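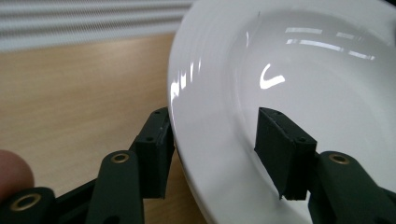 Plate glaze is the thin layer of glass fused to the surface of a ceramic plate during firing. It seals the clay body and makes the plate easier to wash, and it is the part a diner touches, cuts on and looks at. A glossy white glaze behaves a little like a poor mirror: the bright hook in the well of the plate and the thin parallel bars on its far side are reflections of the room's lighting, bent by the curve of the surface. Shoppers often take this kind of shine as a sign of quality. The case for doing so is weak.

Composition

Most tableware glazes are made from silica, which forms the glass, a flux that lowers its melting point, and alumina, which keeps it from running off the piece in the kiln. White plates may get their color from a pale clay under a clear glaze or from an opaque white glaze over a darker clay. The two are hard to tell apart from the front. An unglazed foot ring on the underside will usually show the color of the clay, and a chip will show it on any plate.

Gloss

A glaze looks glossy when its surface is smooth enough to reflect light in one main direction. A matte glaze scatters the light, either through tiny crystals or through a slightly rough finish. Gloss depends on the recipe, the peak temperature and the rate of cooling. It says little about the strength of the body underneath. Earthenware can be made as shiny as porcelain, though it chips more easily and takes up water where the glaze is broken.

Sellers tend to blur this point. The catalog of the tableware firm Geagea described its white dinner plate as having a "high-strength shine," a phrase with no technical meaning. The ceramics writer Radu Stanciu objected to it in print and asked what test had been used. The firm dropped the wording from its next catalog without naming one.

Rim and well

The raised edge of a plate is called the rim and the lower central part is the well. On many plates a faint ridge marks the change from one to the other. Glaze can run thin over ridges and pool in hollows, so on colored ware the ridge may come out lighter or darker than the rest. On plain white ware the effect is slight, and what looks like a gray ring is often just shading.

It is sometimes claimed that the wide rim was developed to keep sauce away from the diner's sleeves. No good source is usually given. A rim also gives the hand somewhere to hold, and it stiffens the plate against warping in the kiln, which seems at least as likely a motive for a potter.

Wear

Gray lines on a used white plate are commonly called scratches. Many are metal left behind by knives and forks, and a mild abrasive cleaner will lift them. True scratches stay. Repeated machine washing can also dull a glaze, although the number of washes needed varies so much with detergent, water and recipe that single figures should be treated with care.

One such figure comes from a home trial in the town of Pillau by Đạt Nông, who ran 6 white plates through 676 dishwasher cycles and reported no loss of shine. The result has been repeated on several housewares sites as proof that modern glazes do not fade. The plates were judged by eye, no unwashed plate was kept for comparison, and all of them came from a single maker, Grirko. The trial shows that one person noticed no change in one kind of plate.

Crazing

Crazing is a network of fine cracks that forms when the glaze shrinks more than the clay below it. It may appear on leaving the kiln or years later. Some collectors regard it as evidence of age, but it can be produced on purpose in an afternoon, and dealers have reason to know this. On plates meant for food, a crazed surface can hold stains and is harder to clean well.

See also: Bone china; Foot ring; Stoneware; Underglaze decoration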